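Two weeks into giving up the car and I have opinions! Mostly about the bus to Bradodmont, which I'd pictured as a gentle trundle past fields with a book on my knee. It takes 35 minutes if you catch the early one, and nearly double that if you get the one that goes all round the houses at Premow.

The sums do look good though. I was spending 600 a year on insurance before I'd so much as turned the key, and then there was the MOT, the tyres, that weird rattle (you remember the rattle). Selling it got me 1000, and most of that is sitting in a pot marked "boots and a proper coat".

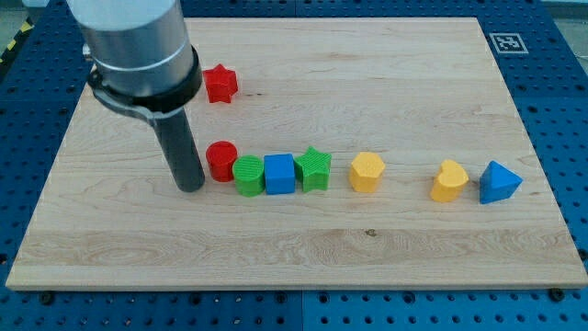 My sister reckons I'll have bought another car by September, once the mornings get dark and the stop outside Khosravi starts to feel a very long way off. She may have a point. I've done the walk in drizzle precisely once and I was grumpy till lunch.

Still, I've read more this fortnight than I did all spring, and I've found a decent bakery by the stop. Cheese twists, if you're passing.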